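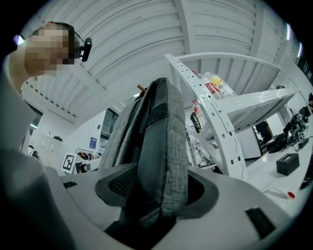 Gripper notes: what I do before each session

A few of you asked how I look after the hand-held gripper at our Clorham bench, so I wrote it down – mostly for Wekesa, who takes over on Saturday.

I wipe the lens first, then open and close the fingers 43 times (Despina's number, don't ask me!) and listen for the click that means the left pad is working loose. Pads get swapped after 200 recordings. The screws are 3 mm and they only want a light turn, please, I've stripped two already. Then I check the headband camera's clock against the gripper's and run one short test clip.

Spare pads are in the Kyriakidis box. We're down to the last pair, so Glykeria is ordering more.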